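Search this site Type and press Enter

A day at the Graton distillery

On Wed 10 June I took the early bus to visit Graton, a small whisky distillery I have wanted to see for some years. I already knew their ten year old from a tasting in December, where Lefteris Raptis poured it for our table and told us to come and see how it is made.

The bus stops by a stone bridge and after this you must walk uphill for 30 minutes. I was wearing the wrong shoes. At the gate there is a small shop, and the tour begins from its back door. We were nine visitors, most of them from the nearby towns, plus one couple who had come by bicycle.

Our guide was Noura Matar, who has worked there as a stillman and now takes care of the warehouse. She speaks fast, but she repeats a thing gladly when you ask. First we saw the malt bins and the old mill, painted dark red. It was not running that day. Then came the mash tun, where the smell is like warm porridge and wet bread. I could have stayed there the whole morning.

The fermentation at Graton takes 90 hours, longer than in many places I have visited. Noura let us smell two washbacks, one young and one nearly ready. The young one was sweet, with a little green apple. The second one was sharp and went straight up my nose - I had to step back and the cyclists laughed at me. 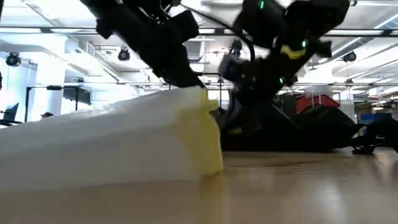 Does a longer fermentation really change the whisky? At Graton they believe it gives more fruit to the spirit, and in the new make I did find pear and some pineapple.

The still house is small and very hot. There are two stills only, and they have names, Saber for the wash still and Uneck for the spirit still. I asked where the names come from and received three different stories from three different people, so I will not write any of them.

The warehouse was my favourite part. It holds 1,566 casks, mostly bourbon barrels, with a row of sherry butts along the north wall. The floor is earth and the air is cool. Noura opened cask 883, filled with peated spirit, and gave each of us a small measure. It was smoky but soft, with salted butter and orange peel, and a long finish like cold tea. I added two drops of water and for me it became worse.

In the tasting room we had four more glasses. The best was the Kullix, their sherry cask bottling, dark and full of raisins. The youngest one I found too hot and a bit thin. You can buy all of them in the shop, but the Kullix is limited to one bottle per person.

Bring good shoes and eat something before. The last bus down leaves before the second afternoon tour is finished - I took the first tour, and still I had to run.

Recent posts
Tasting notes: five whiskies from the December evening
Does the glass matter? I tried four shapes
How I store my open bottles
Peat for beginners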